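Vinia packing line, spring progress report
Wednesday, April 8, 2020

Hi all, and thanks to everyone at Gernora for waiting on this one! I wanted to get the February trial orders in before I wrote anything up.

Where we are with the arm

We named it Samuel (Zixuan Shen's idea, and it stuck). The job is mixed grocery baskets, one piece of fruit or one carton at a time, and we're still building the moves in simulation before they go out to the floor at Vundance. Fruit came first. In the basket work the gripper goes right down inside the near rim, with a peach-like fruit on the basket floor below it.
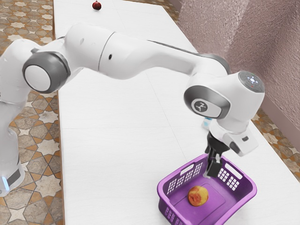 What changes for the packers

Quite a lot, and I'd like you to hear it from me. We have 22 people on packing, and the ones I've talked to are mostly glad to lose the bending and a bit nervous about their hours. Fair enough! Stojan Jurić has been sitting down with each shift and going over the new duties, which are checking baskets, handling bruised fruit and restarting the arm after a stop. Nobody's hours are cut under this grant. Training is 80 hours per person (paid, of course).

Cartons are the next piece, standing out on the table with the fruit already in the basket.
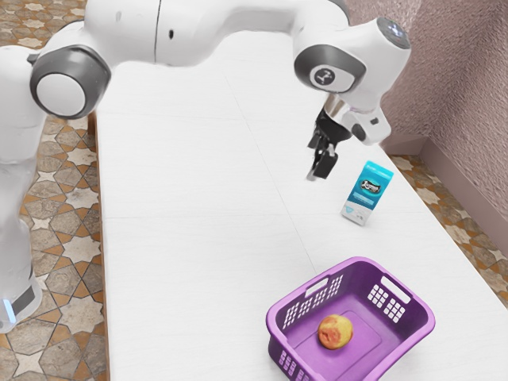 The packers want a say in the order things go in, heavy stuff first, and Zixuan is writing that into the next version. We'll run 400 simulated baskets with their order and then 100 real ones with a packer at the stop button. I still owe you the revised training budget.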